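Kitchen Science for Everyday Cooks
Handout 3: How Heat Gets Into Food

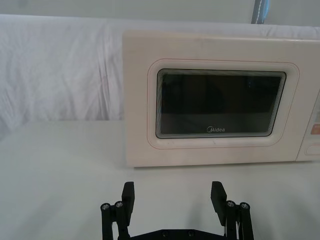 Daryna Hrytsenko wrote after the last handout that she had always been told a microwave cooks from the inside out, and could we please settle it, since her sister in Joltmont says the same thing and the two of them have been arguing over it at supper. Well, Daryna, we can settle it tonight, and I'm glad you asked, as it takes us straight into the three ways heat travels.

Conduction first. This is heat passing from one thing to another by touch. The burner warms the pan, the pan warms the underside of your pancake, and the underside of the pancake (slowly, slowly) warms the rest of it. Food is mostly a poor conductor. A thick pork chop can be nearly black on the outside and still cool in the middle, and all of you who have hosted a cookout know the feeling! Metals are much better at it, copper and aluminum especially, and stainless steel is rather poor for a metal. That's why good steel pans often have a layer of aluminum hidden in the base.

Convection is heat carried along by something that moves, usually air or water. When you boil potatoes, the water at the bottom gets hot, rises, and lets the cooler water sink and take its turn. An oven does the same with air, only not nearly as well, and a fan helps it along. You can put your hand into a hot oven for a second or two to check on a pie, but you would never put it in boiling water, even though the oven is a good deal hotter. Water carries far more heat to your skin than air does. Keep that in mind for next time, when we get to steaming.

Radiation is the last one, and people don't love the word, but please don't let it worry you. The glow of a broiler is radiation, and so is the warmth of the sun on your arm. Nothing has to touch and nothing has to flow. The broiler sends its energy straight to the top of the casserole, and anything in the shade of something else gets less of it, so spread things out on the tray.

Now, back to Daryna and her sister. Microwaves are a kind of radiation too, with longer waves than the broiler's. They pass through glass and most plastic without doing very much, and they give up their energy mainly to the water in food. They do go in a little way past the surface, an inch or so in many foods, which I suspect is how the story got started. Past that, the middle of a big piece has to be warmed by plain old conduction, just like the pork chop. So the sister is not right, but she isn't being silly either. A jelly doughnut will burn your tongue with the filling while the outside feels barely warm, and who wouldn't draw the same conclusion from that? (The filling is full of sugar and water and holds its heat. The dough is mostly air.)

This is also the reason for the standing time printed on so many packages. I used to skip it. My old teacher, Liudmyla Bondarchuk, used to say that standing time is cooking time with the light off, and I've come around to her way of thinking. Stir, cover, let it sit for 2 minutes, and then check the middle. Leftovers should be steaming hot all the way through.

A word on browning, as it came up twice last month. Browning wants a dry surface and a temperature well above boiling. As long as there is plenty of water at the surface, the food stays close to the boiling point and stays pale. Pat your meat dry. Don't crowd the pan. If your mushrooms are swimming, turn up the heat and wait for the liquid to cook off, and they'll brown after all.

To try at home before we meet again

Cut two potatoes of the same size, one into cubes and one only in half. Boil them together in one pot and test with a fork every 3 minutes. Write down when each is tender, and don't trust your memory (I never can).

Put a wooden spoon and a metal spoon in a mug of hot water for 30 seconds, then feel the handles. Which kind of heat travel is this?

Toast one slice of bread under the broiler and another in a dry skillet. Look at the edges as well as the middle and jot down the differences.

Bring your notes in whatever state they're in, gravy stains welcome. We'll start at 7 with the potatoes, and then go on to steaming and braising. The Hestelley room has the bigger stove, so please go there and not to the usual one, and do bring an apron.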